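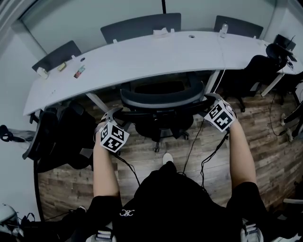
The long curved desk at Janton, with one of the black mesh-back chairs pushed in.

Janton showroom and workshop visit, 6 March 2025

I went to the Janton open day mostly to look at desks. We have to refit two rooms before December and the catalogs all start to look the same after a while, so I wanted to sit at a few things and pull a few drawers. The building is at the far end of the business park, past the tile warehouse. Parking is free but the sign is easy to miss coming from the north.

Sign-in was at a folding table by the door. They gave out a name sticker and a floor plan, and the floor plan was out of date. The room marked "Seating" is now storage, and the chairs have been moved in with the desks. Once I had worked that out the rest was easy to follow.

The desk room was the part I spent the most time in. The floor is wood-look all the way through, which suits white furniture well and would show less dirt than the gray carpet we have now. The desk I liked best is the long white one that runs in a curve. It stands on pale legs set at an angle, and there is enough clear space under it to push a chair right in. People had been using it as a desk through the day, so there was a drink can and a couple of other small things left on top. I found that more useful than a bare display, as I could see how much surface was left over.

A curve does cost you something. It won't go flat against a wall, and whatever is behind it becomes dead space unless you plan for it. Colin Treloar, who was showing people around, said most of their customers put it in the middle of a room or across a corner. He also said it comes in 3 sections and can be taken apart again for a move. I asked about cables, and he said a tray can be fitted underneath at extra cost. I would want one. Loose cables on a smooth floor are a nuisance with wheeled chairs.

The chair at that desk was a plain black office chair with a curved mesh back and a star base on wheels. I sat in the same kind for the whole of the talk, which ran to over 600 seconds of slides about fabric alone, and had no complaints. The wheels moved easily on the hard floor, maybe too easily. Ask about harder or softer casters if you order.

The other ranges on show were Relura and Karakaya. Relura is straight desks only, with a thinner top, and I thought the edges felt sharp under the wrists. Karakaya is mostly storage - low cabinets, open shelves, a tall unit with sliding doors. The doors ran smoothly on one cabinet and stuck on the one beside it. I mentioned it and someone wrote it down.

The workshop tour left late and was short. We saw the cutting area from behind a rail and then the packing area, where tops are wrapped two to a pallet. It was too loud to hear much of what was said. Wear closed shoes, as they turned one man back for sandals.

Lunch was sandwiches and coffee upstairs. Coltent had a stand there with lamps and monitor arms, but the person running it had gone to eat, so I took a leaflet.

I have asked for a quote on the curved desk with the tray, and on six of the mesh-back chairs. Lead time was given as eight weeks, longer if you want a top in something other than white. Samples of the other finishes can be borrowed from the front desk for a week with a deposit.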